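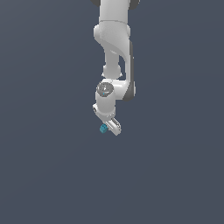

The Whole-House Palette Will Not Save Your Living Room

Monday, January 21, 2019

Search articles, rooms, ideas
Search

Every January the palettes arrive. They come by email, by catalog, and in a stiff envelope from Jindow, a mail-order color service that will sell you a "whole-house story" for 50 dollars. You answer a quiz about your favorite vacation and your feelings on linen, and back come 13 paint colors, each with a card and a paragraph explaining how it speaks to the others.

I have taken the quiz. I said I liked lakes. I got a lot of gray.

The pitch is that your house feels wrong because its rooms don't agree with each other. The yellow kitchen argues with the green hall, the hall argues with the bedroom, and you, poor soul, walk around all day feeling unsettled without knowing why. I've lived in houses like that. What unsettled me was the furnace.

Still, plenty of sensible people swear by the idea, so I drove out to Ovville to see a house that had been done from top to bottom. Ivone Bastos and her husband bought it three years ago, a plain two-story place with low ceilings and a north-facing front room. They painted all of it in one long, miserable month, from a single set of cards.

"It looked wonderful on the table," Bastos told me. "I laid all the cards out and I thought, well, that's us."

On the walls it was another matter. The warm white that was supposed to carry the downstairs went pinkish by the stairs and looked like putty in the front room. The dining room blue was fine until the lamps came on. She has since repainted two rooms in colors that weren't in the set at all, and those are the rooms where people sit.

She doesn't blame the palette, exactly. She thinks she should have started with the front room, lived with it over the winter, and gone on from there. I think she's being generous.
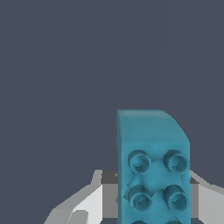 Teal against slate gray.

A card is a few inches across. You look at it in your hand, under whatever light you happen to be standing in, next to other cards picked to flatter it. A wall is next to your carpet. It's next to the orange oak trim you can't afford to replace and the brown couch your sister gave you. No quiz I've seen asks about the couch.

Dinesh Ekanayake has been mixing paint behind the counter at Lopes, the hardware store on Ovville's main street, long enough to have seen several of these crazes through. He was polite about the palettes. People come in with the cards and he matches them, and a good number come back for something else.

"They always want to know what goes with it," he said. "I ask them what's in the room already. Half the time they have to go home and look."

His own advice is dull and cheap. Buy the smallest can. Paint a piece of poster board, leave a white border around the edge, and move it from wall to wall for a few days. Put it behind the couch. Look at it at breakfast and again at night with the lamps you really use. If you still like it by the weekend, buy the gallon.

I asked about Okix, the phone app that recolors your walls on the screen while you stand there. He shrugged. I'd tried it the night before in my own hallway and it turned the wall a very pretty sage, along with most of the door and part of the dog. For ruling out a truly bad idea it may be worth the download. I wouldn't buy paint on its word.
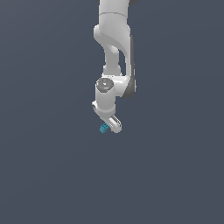
White on a slate-gray ground.

Defenders of the whole-house plan have one good point, and I'll give it to them. If you can see from one room into the next, the two colors are going to be looked at together, and it makes sense to choose them together. In an open downstairs that might mean 2 or 3 walls that need to get along. Fine. Hold up two poster boards.

But the guest room with the door shut doesn't have to speak to anything. Neither does the laundry room, or the bathroom off the back hall. A friend of mine has a tomato-red powder room in a house that is otherwise the color of oatmeal — it's the only room visitors ever mention, and they mention it kindly.

What the service sells, as far as I can tell, is permission. Picking a color is a nuisance and being wrong about it costs a weekend, so there's comfort in having somebody else sign off. I understand that. I'd just point out that the weekend still gets spent if the putty-colored wall has to go, and Jindow doesn't send anyone over with a roller.

Bastos is doing the dining room next. She has a sample board leaning on the sideboard, a dull green she saw in a dentist's office, and she's giving it until the end of the month.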